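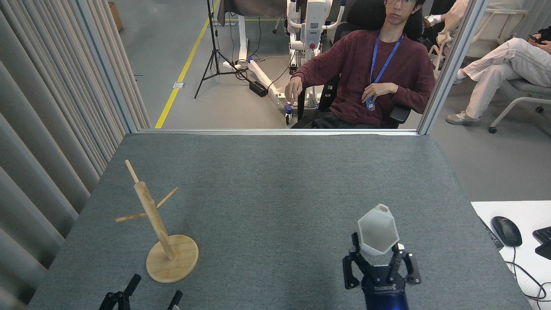 A wooden mug tree and a white faceted cup on a gray felt tabletop.

Culta to close its mug library at the end of November

Culta, the shared kitchenware store on Cluvier Street, will stop lending cups and plates at the end of November, the shop told members in a letter this month. The retail side stays open with the same hours.

The lending program started with 100 place settings and grew to 400. Members borrowed them for weddings, school events and block parties, then brought them back in the crates they came in. Last year the shop handled 1189 loans, its highest total so far.

The letter gives the cost of washing and storage as the main reason. Culta has been renting space in the Skilter building for its dishwashers, and the lease there will not be renewed. A smaller room was offered at $700 a month, but it has no floor drain.

Loans already booked for November will go ahead. Anything out on loan should come back to the side door before 6 p.m. on the day it is due. Deposits will be refunded to the card used, and members who paid in cash can collect at the counter.

Most of the stock will be sold. Plates and bowls go in boxes of ten, cups singly. The serving dishes have been promised to Mihăilă, the bakery two doors down, which plans to use them for its own catering orders.

Members with an unused balance can spend it in the shop through the end of the winter sale or ask for it back by email. The crates are free to anyone who can carry them away.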